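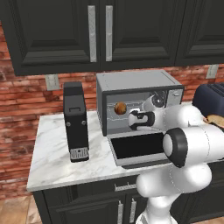

Workshop news: the arm goes indoors

Readers with long memories will recall that the Dolholm arm was meant to be sorting screws by May. It is instead learning to cook, or at any rate to get its gripper into a toaster oven without taking the oven with it.

All this is happening in simulation for now. Zuzana Holub built the kitchen over two Sunday sessions, and members have pointed out that its marble worktop and brick wall are a good deal smarter than ours, where the kettle lives on a filing cabinet. Her target is the small brown round thing on the rack. The file calls it food_07. Opinion at bench 8 is split between roll and meatball.

The trouble so far is the approach. With the door down there is plenty of room at the front, but the wrist is bulky and the planner has a fondness for going in at an angle no cook would choose. Titilayo Ekpo has left a run going overnight: 1,808 attempts, of which 226 ended with the item held and the rack still where it started. She describes this as encouraging. She also said that about the laser cutter.

Next job is shrinking the collision margin on the gripper fingers, then closing the door afterwards, a subject on which the arm has shown no interest whatever.

If you have a dead toaster oven at home, any make, please bring it in – we'd like something real to dent. Leave it on the shelf by the lathe with your name on.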